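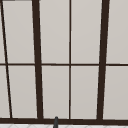
## 4. Running the Kitchen Demonstration

Use this section on open days, after the Curova simulator is installed and the Bickerstaff kitchen file has loaded.

1. Start the simulator 30 minutes before visitors come in.
2. Set the room display to 75 percent brightness.
3. Select **Sink task** and press **Reset**.
4. Wait for the status line to read Ready — this takes around 60 seconds.

**Note:** Visitors can watch from the bench or from the second monitor. Keep groups to 10 people or fewer. 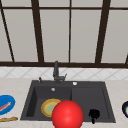
*Gesolberg, June*

5. Find the red sphere in the view. It marks the gripper tip. Point it out to visitors before you move anything.
6. Hand over the controller and let the visitor move the sphere toward the plate in the left basin.
7. If the sphere hides the plate, switch to the side view. Do not guess the distance.
8. Press **Reset** between visitors. The blue plate should be back on the counter, left of the sink.

**Caution:** Do not connect the controller to the Stosia arm during a visitor session. The arm follows the same commands as the simulator — unplug its link cable first and hang it on the hook by the door.

9. To end the session, press **Stop**, then save the log under the name of the site.

For controller pairing, see Section 2.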